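5 May 2023

Spent the evening reading about whether a machine can put my groceries away yet, when I could have been putting my groceries away. The onions are still on the stairs. Trodano says its kitchen helper is 3 years off, which is what it said when I bought this apartment. Hirkico is more modest and promises only sorting – produce in one bin, everything else in another, please don't mix in the eggs.
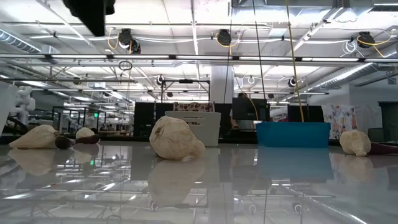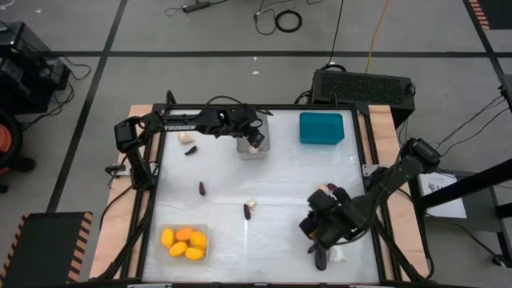
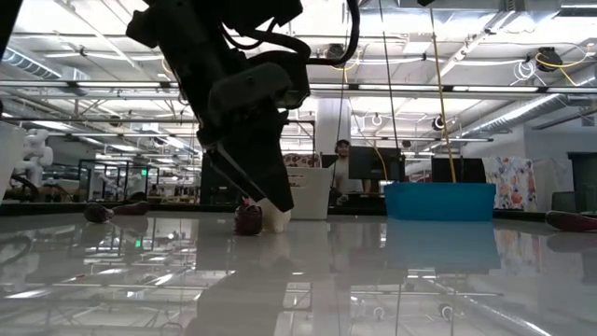
My own record isn't spotless. I have lost a whole bag of potatoes in a cupboard 12 inches deep and found it by smell. But I can pick up a lumpy thing without planning it first, and so far that seems to be the part that costs the money. I'd pay 800 dollars for one that did the dishwasher too. More than 3,000 and it can carry the onions up while I watch.

Bed. Onions tomorrow.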